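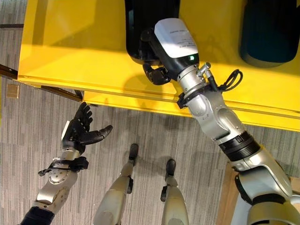 4 min read · 545 reads

The Yellow Shelves

I got the job at Zerkham because my aunt knew Romana Gajdoš from choir, and because I could lift things. Those were my two qualifications. Romana ran the sample room, where every shoe the company had ever thought about making ended up sooner or later, usually in pieces. Soles, mostly. Black ones, and lots of them, with a few in a green so dark you had to carry it to the window to be sure.

"You'll learn to see the difference," she told me on my first morning. I didn't believe her, but I nodded, and she handed me a pair of gloves two sizes too big.

The whole place was yellow. Yellow table, yellow shelves, a yellow so loud that I dreamed in it for the first week. Romana said the owner's mother had picked it, back in the clog days, so that nothing black could ever hide on it. The floor had a gray striped carpet, which I thought was a funny thing to put under a workshop, but it was quiet and kind to the knees, and I spent a lot of that winter on my knees.

My task was simple to say and endless to do. A buyer named Vojtěch Beneš was coming in January to look at the old shapes. He wanted to see all of them, side by side, the way you'd look at puppies. So everything had to come out of the boxes, get wiped, get matched and get set on a shelf with enough room around it for a man to stand there and think.
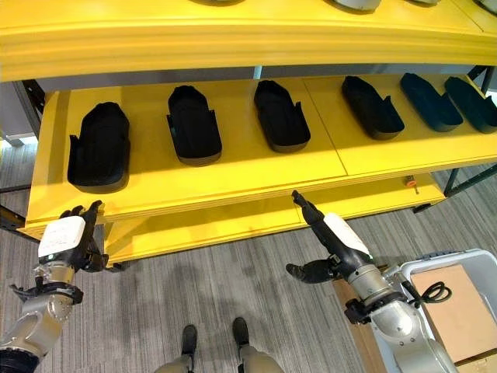

I was bad at it! I'd put two lefts together and walk away feeling proud, and Romana would come by with her coffee and just turn one of them around with a finger and keep walking. She never said a word about it. I think a lecture would have been easier.

The one who talked was Miloslav Mikuš. He had cut patterns there for 40 years and he still came in, retired or not, to sit on an upturned crate and tell me what I was holding. This one was for a hospital that changed its mind. That one was the Bravidura, which was supposed to make everybody rich and made everybody tired. He could tell them apart with his eyes shut, running his thumb along the rim.

"And this?" I asked him once. I'd found it at the bottom of a carton marked Jireš, wrapped in a dish towel. It was a single sole, small, narrow through the middle, with no partner anywhere.

Miloslav held it for a long time. Then he put it in his coat pocket — right in front of me, just like that — and asked whether there was any coffee left.

I didn't tell Romana. I'm still not sure why. I went home and ate soup and thought about that little sole, and the next day I went through every carton again looking for the other one.
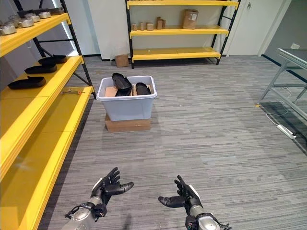 Last updated September 2025

It took me four days. I had a plastic bin that I kept up on a flat cardboard box, so I wouldn't have to bend all the way, and anything I couldn't match went in there. By the end of a shift it would be full of orphans, toes pointing every which way. I'd sort them, put them up, and start over. And on the fourth day there it was, stuck inside a bigger one like a spoon in a spoon. Small, narrow through the middle. Somebody had scratched a name on the underside with a nail. Štefánia.

When Miloslav came in, I just set it on the table in front of him. He didn't pick it up right away.

"Štefánia Kolář," he said. "She sat where you're sitting. She had feet like a child, and nothing in the shops would fit her, so I cut her a pair. Well, I started to."

"What happened?"

"She moved to Zevside and married a dentist." He laughed, and it wasn't a sad laugh, or not only sad. "A very nice dentist. I met him."
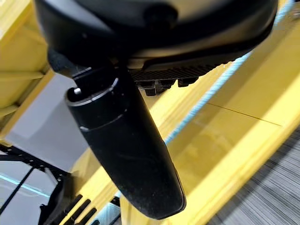
Mr. Beneš came the next week in a beautiful coat. He walked up and down for two hours and touched hardly anything. There's a hairline in the yellow where two panels meet, and Romana had me set the best shapes well away from it, because she said a man with money will always look at the crack first. He looked at the crack first. Then he looked at everything else, and bought nine shapes, and shook my hand as if I'd made them.

On his way out he asked if that was really all of them. Romana looked at me. I looked at Miloslav, who was on his crate with both hands in his pockets.

"That's all of them," I said.

Romana finished her coffee and went to find the man's hat.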